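The Little Green Tank That Taught Me to Love Alarm Lists

The first thing I learned about plant software is that people will forgive it for being ugly. They'll forgive it for being slow too, up to a point. What they won't forgive is a screen that cries wolf at four in the morning, when there's one operator in the control room and a pump forty yards away in the rain that may or may not have tripped.

I spent most of last fall at the Meldale water works, which serves a small valley town and a cheese plant, and I went there to write about dashboards. I came home wanting to write about alarms. My editor sighed and gave me the pages anyway!

Some background, and I'll keep it short. Meldale runs its filters, pumps and dosing from a supervisory system that was installed in 2000 by a contractor called Corrigan. It still works. The graphics have that wonderful old look, gray background, fat pipes, a little green tank that fills up with little green pixels. Everyone there loves the tank. I was told more than once that the tank would be staying.

The trouble was the list at the bottom of the screen. On the night I sat in, I watched it roll over 239 alarms between the start of the shift and breakfast. Low level, low level cleared, low level again (the float was bobbing right at its setpoint, so it chattered away like a budgie). Door open. Door closed. Communication fail, communication restored. Somewhere in the middle was a chlorine dosing fault that mattered quite a lot, and the operator caught it because she happened to be looking. She was very calm about it. I was not. 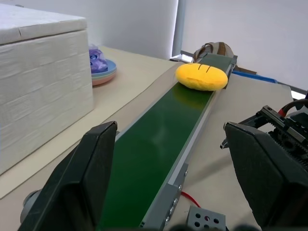 Alarm cleanup has a name in the trade, rationalization, and it's about as glamorous as cleaning out a garage. You take every alarm in the system, one at a time, and ask what the operator is supposed to do when it goes off. If the answer is "nothing," it stops being an alarm. You can log it, you can trend it, you can stick it on a page for the maintenance crew, but it doesn't get to beep. The same questions work on pretty much any equipment you care to name. Take a long, narrow conveyor with a green belt: a stopped belt might deserve an alarm if somebody has to go and do something, while a belt that stopped on purpose at the end of a batch deserves a line in the log and that's plenty. Most of the old systems can't tell those two apart unless you sit down and write the logic, and sitting down is the part that never makes it into the budget.

Meldale did sit down, eventually. They brought in a package called Ondby that runs in a browser and reads from the old controllers, so the Corrigan screens could stay up during the changeover. I'd expected the browser part to be the big fuss. It wasn't, much. The fuss was over colors. In the new scheme everything normal is gray and only trouble gets red or yellow, and for a few weeks the night shift complained that the plant looked dead. One of them said it was like staring at a parking lot. Then a valve stuck, one red square came up in all that gray, and he said he saw it from the coffee machine.

I should say that I got this wrong myself. At home I have a hobby setup on my well pump and greenhouse (don't laugh) built with a free toolkit called Clustine, and I had proudly made every single reading change color. My phone went off so often that I muted it, and then of course the pump ran dry on a hot afternoon and I found out from my tomatoes. I've since cut it down to three alerts. The one I'd keep if I had to pick is a plain old "no data," because a sensor that has quit talking looks exactly like a sensor with nothing to report, and my graph had been drawing a nice flat line for hours.

A few practical things I picked up, for anybody staring down the same job. Put a delay on anything that floats or bounces; 25 seconds did it for Meldale's noisy level switch. Write the response right into the alarm message, in words the night shift would use. Give shelving an expiration time, or you'll find alarms that were silenced two managers ago. And let the operators sit in on the meetings, paid, on the clock, with decent sandwiches.

The old controllers are due to come out in 2029, and the new tank graphic has been drawn already. It's gray, with a thin outline and a number next to it. Somebody on nights has asked if it could please be green.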